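Cleaning Questions, Answered
by Tzu-hsuan Choi

I get the same handful of messages every month, so they live on one page now. Scroll around, steal what you like, and write in if yours is missing!

What do I do first when somebody spills something sticky on the dining table?

Blot, then wipe. I know the urge is to scrub straight through the middle of it, but all that does is push the puddle across the rest of the table (ask me how I know). Lay a folded cloth on the edge of the spill, press down with a flat hand and work inward. Rinse, fold to a clean side, go again. If you've got one big amber puddle and a trail of little drops leading off to the corner, I do the drops first while the cloth is still fairly clean.
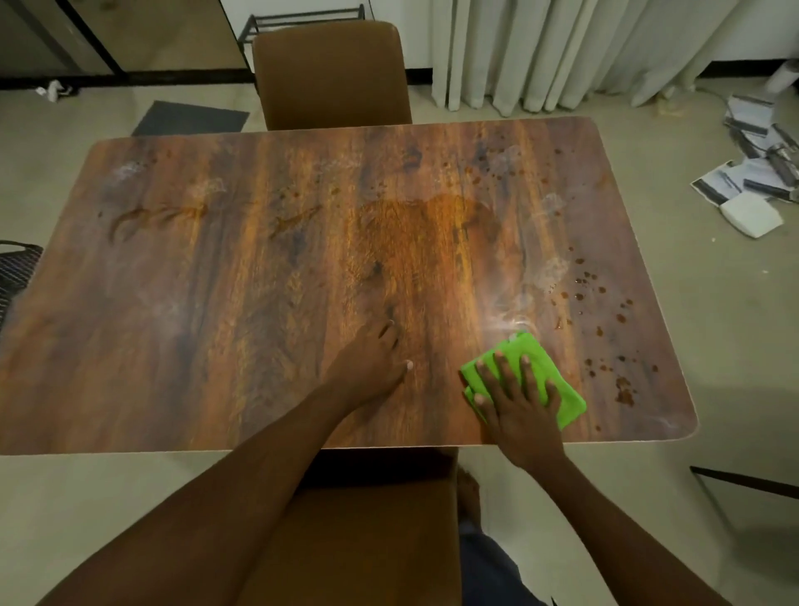
Why does my table look cloudy after I've cleaned it?

Nine times out of ten it's too much soap. A drop or two in a bowl of warm water is plenty. Then go over the whole thing with a second cloth that's had nothing but water on it, and dry it with an old dish towel. The swirls should go with that second pass. If they don't, you may have a wax or polish build-up, and that's a longer afternoon.

Do I need a special spray for a laminate top?

I don't use one. Brock Vachon, who writes the kitchen column over at Tundia, swears by his and we've agreed to stop discussing it. For tiny spatters all over one side of a wood-grain laminate top, I stick to a damp cloth folded into a pad, and I keep my other hand on the table so I'm not leaning my whole weight on it.
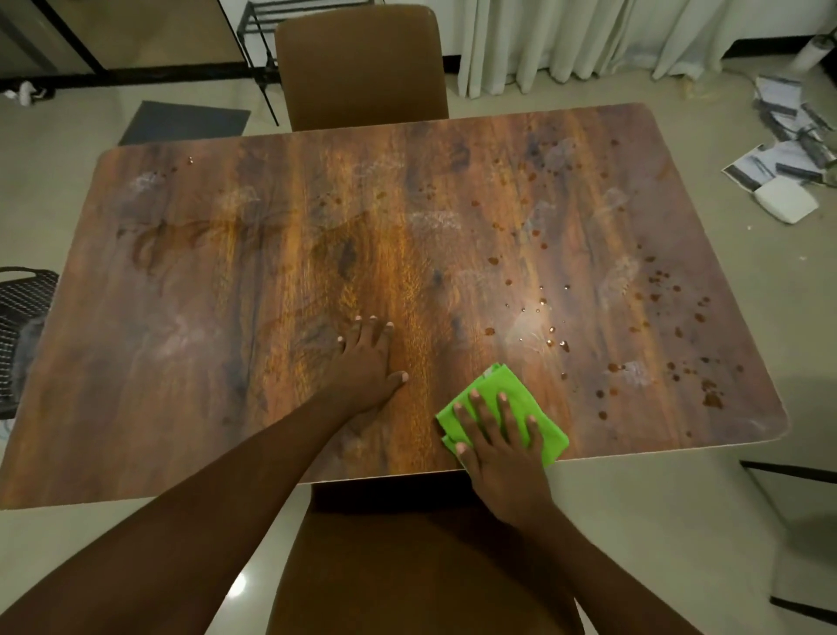

Whatever you pick, skip anything gritty. Shiny tops scratch easily, and once the gloss goes in one spot your eye will find it every single time you sit down to eat. Also, check from a low angle with the light on before you put the placemats back - dried drips love to hide in a dark grain.

How often should I wash my cloths?

After any sugary spill, right away. Otherwise mine go in a hot wash with no fabric softener (it makes them smear). I own 12 and rotate them, and I like a loud color because I can find it again when I've put it down somewhere silly.

Is it worth wiping down a metal shoe rack?

Yes, and it's such a quick job! Take the shoes off, fold the cloth into a long strip and hold it at both ends, then run it along one bar at a time. I start with the top tier so the grit falls onto bars I haven't done yet. Dry the rack well before the shoes go back, mostly around the joints. If yours stands against a curtain or a fabric cover, pull it forward a little when you do the back bars so you don't leave gray marks on the cloth behind. 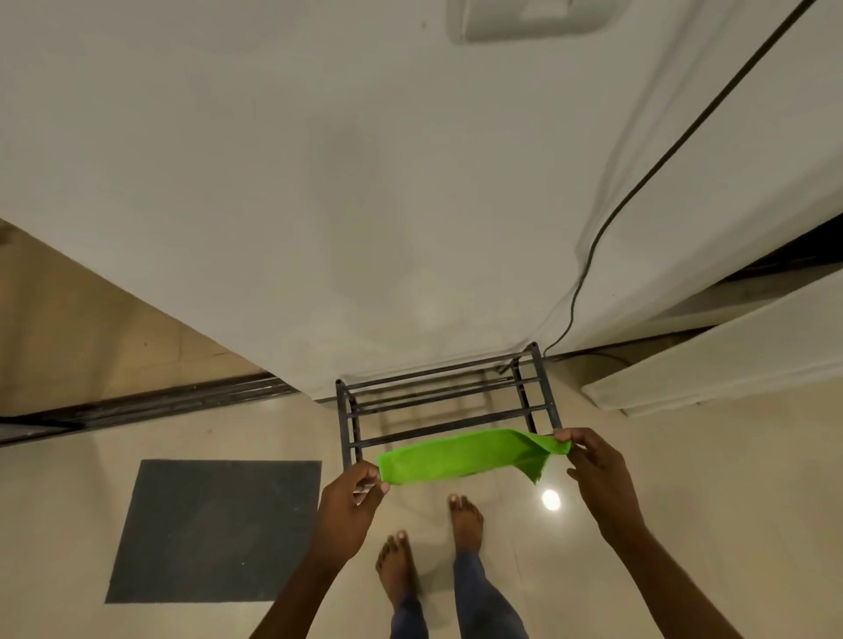 Zuvisden Home Notes, Issue 146, page 7

Can I send in my own question?

Please do. Put "FAQ" in the subject line and tell me what the surface is made of, if you know. I answer mail in the evenings, usually after 8, and I add new ones here when a few people have asked the same thing. Next up is oven racks.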